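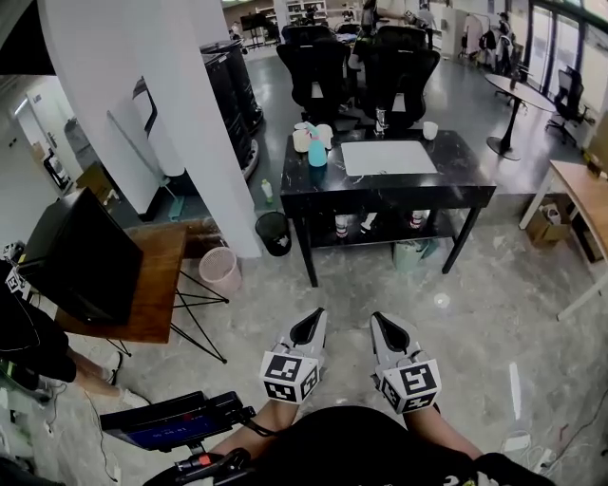 Two hand-held grippers above a concrete floor.

Reading time: 3 min

4. Setting up a rubric in Vorketti

A rubric is a grid of criteria and performance levels attached to one or more assignments. Set up the rubric before students submit work. A rubric attached after the first submission applies only to later submissions, and earlier ones must be rescored by hand.

You need the Course Editor role. Teaching assistants can view and score with a rubric but can't change its structure.

4.1 Create the grid

1. Open the course and select Assessment > Rubrics.
2. Select New rubric and enter a title. Titles must be unique within the course.
3. Choose the number of performance levels. The default is 3 and the minimum is 2.
4. Name each level, starting with the lowest. The order can't be reversed later.
5. Select Add criterion and enter one skill or outcome per row.
6. Fill in the descriptor for every cell. Each descriptor holds up to 295 characters, including spaces.
7. Select Save draft.

Note: Write descriptors in terms of what the student's work shows. "Compares two sources and states which is stronger" can be scored. "Understands sources" can't be scored the same way by two teachers.

4.2 Set weights

1. Open the draft and select the Weights tab.
2. Enter a percentage for each criterion. The total must equal 100 before the rubric can be published.
3. To leave a criterion unscored, enter 0. Its row stays visible to students as feedback only.

Caution: Changing a weight after publishing recalculates every grade already released with that rubric. Students receive a notice for each changed grade. Export the gradebook first.

4.3 Link outcomes

Schools that use the Ludine outcome bank can link each criterion to an outcome code. Type the code in the Outcome field, or select Browse. Codes from an older bank – those beginning with a letter – are accepted but don't appear in progress reports.

If code 964 is returned, the outcome has been retired. Pick a replacement from the list and save again.

4.4 Trial scoring

Run a trial before the rubric is used for grades.

1. Select Trial and upload two or more samples of past work with student names removed.
2. Invite a second scorer by e-mail. Both scorers work separately and can't see each other's marks.
3. When both have finished, open Compare. Rows where the scores differ by more than one level are shaded.
4. Reword the shaded descriptors and repeat the trial.

Trial scores are deleted when the rubric is published.

Stockdale district users: rubrics for the September term need sign-off from Joanne Nuttall (elementary) or Neville Rudd (secondary). Use Share > Request review and leave the rubric in draft until the status reads Approved.

For copying a rubric between courses, see section 5.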